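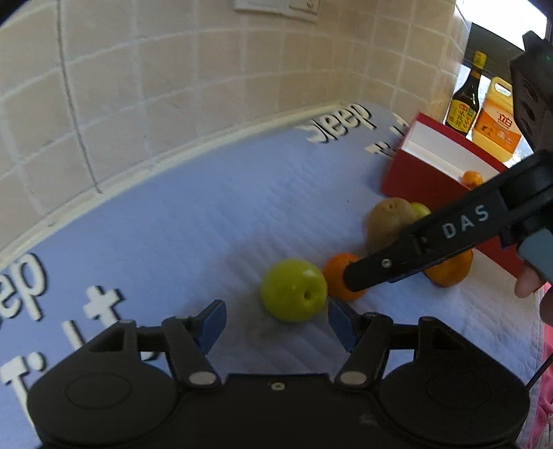 Paavo Kallio

My sister-in-law swears by her juice cleanse. Seven days, 300 dollars, and a booklet about toxins that never names a single one. I asked which toxins. She said "all of them."

I did read the booklet – twice, in fact. It says you'll feel lighter by day three. Well, sure, you haven't eaten. It also says headaches mean it's working, and so does having no headaches.

I'd rather buy groceries. An apple costs me 60 cents at Brarberg, and I get to chew it.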